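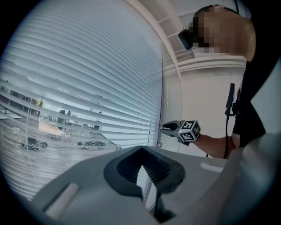 Two of the hand-held grippers at the glass, one with its marker cube facing out.

Dindell Members Share Plans for the Vivel Hand-Held Gripper

August 23, 2025
By the Dindell press desk

BRISTURDALE – Dindell, the shared workshop on Fahy Street, is very happy to announce that the plans for the Vivel, a hand-held robot gripper designed and put together by our own members, can now be downloaded free of charge by anyone who would like to build one at home or at a workshop like ours.

The Vivel began in April as a sketch on the back of a parts order, and it has taken up a good many of our evenings (and most of the big table) ever since. You hold it in your hand and work the jaws yourself, so there is no arm to buy, no arm to bolt down, and no arm to keep clear of when you lean over to pick up a screwdriver. The fingers are gray with a dark inner pad, and each gripper carries a cube printed with black-and-white square markers, so that software can work out where the tool is and which way it is turned. The idea is that a person does an everyday job with the grippers, the movement is recorded, and a robot can later be taught from it.

We should say right away that this is our second version. The first had the marker cube tucked in close to the palm, and it looked very neat on the bench, but the holder's own wrist kept covering it up and we lost track of the tool every time somebody reached across their body. Moving the cube cost us a new mount, a new set of screws and a fairly long discussion about cable routing that some of our members would say is still going on.

Altogether 21 members had a hand in the build, from people who have been printing parts for years to a few who had never held a soldering iron before this spring and now have strong opinions about solder. Between them they have made 934 practice recordings with the grippers, mostly of small household jobs such as folding cloths, stacking cups and opening drawers. The parts and tools came to $3,283, paid out of member dues and a very well attended bake sale, for which we thank our neighbors in Bristurdale once again.

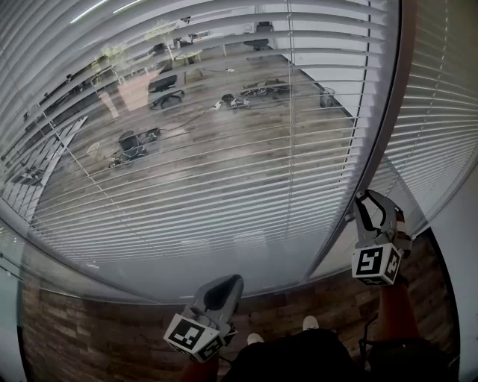
What Is in the Download

The package has the printable files for the body and both fingers, the marker sheets at full size, a wiring drawing and a build guide that our newest members wrote, on the grounds that they still remembered which steps were confusing. Please print the marker sheets at 100 percent scale and measure one with a ruler before you glue anything down. Our own first set came out slightly small, and we spent almost 2 weeks blaming the software.

The finger pads are the part we would most like help with. They hold a cup nicely and a cloth fairly well, and they are still poor with coins, paper and anything very thin. If you have a better shape in mind, we would love to see it, finished or otherwise.

Come and Build One

Dindell will run a beginners' build evening every month through the winter at the Fahy Street workshop. Tools are provided, along with coffee, and parts are sold at cost. Places can be reserved at the front desk or through the members' page, and younger builders are welcome with an adult.

Comments (3)

printbed_pete: Started the body last night and the fingers are on the bed now. Does the guide give a layer height for the pads? I couldn't find it.

Dindell: Page 6, under the finger drawing, but it's easy to miss. We use 0.2 mm and will make the note bigger!

mossyworkbench: I'd be glad to come to a build evening, is there parking on the Fahy Street side or only around the back?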